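July
By a staff writer

The first thing you learn about the kitchen table surgery nights at Culley is that you should eat beforehand. The second is that a banana peel is much harder to sew than it looks.

I went along on a Monday, a little after seven in the evening, expecting a lecture. What I got was a curved needle, a length of black thread and a seat between a retired bus driver and a girl applying to veterinary school. The series is called the Open Stitch, it runs for 16 weeks, and it tells the history of surgery to people who have no plans to practice it. I loved every minute!

The course starts with thread, and so does this story. For most of history, closing a wound meant using whatever was at hand. Linen, horsehair, silk, the tendons of animals, even the jaws of large ants – there are old accounts of ants being held to the edges of a cut until they bit down, then having their bodies pinched off. Catgut, which comes from sheep or cattle and has nothing to do with cats, was used for centuries. Its great trick is that the body slowly breaks it down, so no one has to go back in to fetch it.

Then there are the knots. I had no idea how much there was to say about knots. The square knot that surgeons use is the same one sailors call a reef knot, and the version with an extra twist in the first throw is simply called a surgeon's knot. Anglers know it too. My neighbor the bus driver turned out to be a fly fisherman, and he had finished his whole row while I was still trying to find the end of my thread.

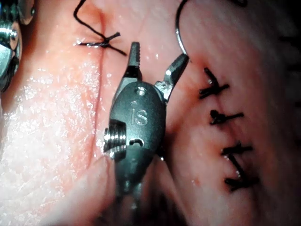

Skin is the easy part, we were told. It's tough, it's on the outside and it holds a stitch well. Bowel is thin and slippery, liver tears like wet bread, and for a very long time surgeons hardly dared to go into the belly at all. What changed that was the pair of great discoveries of the 1800s, ether and clean hands. Before ether, speed was everything, and a good surgeon was a fast one. Once the patient was asleep there was suddenly time to be careful, and careful hands wanted better tools.

Those tools fill two long cabinets at the back of the hall, on loan from the Nenitz collection. There are 32 of them out at the moment, and I could have spent the whole evening there. My favorite is a needle holder with a worn patch on one ring, just where a thumb would go. Next to it is a bone saw with a handle carved like a bird's head, lovely and awful at the same time.

The Standitz sessions, which begin in the fall, will follow the same plan with a stronger focus on battlefield medicine. Seats are free, but you do need to reserve one, and the banana is your own responsibility. Pick a green one. The ripe ones split as soon as you pull the thread tight, and mine had to be eaten on the bus home.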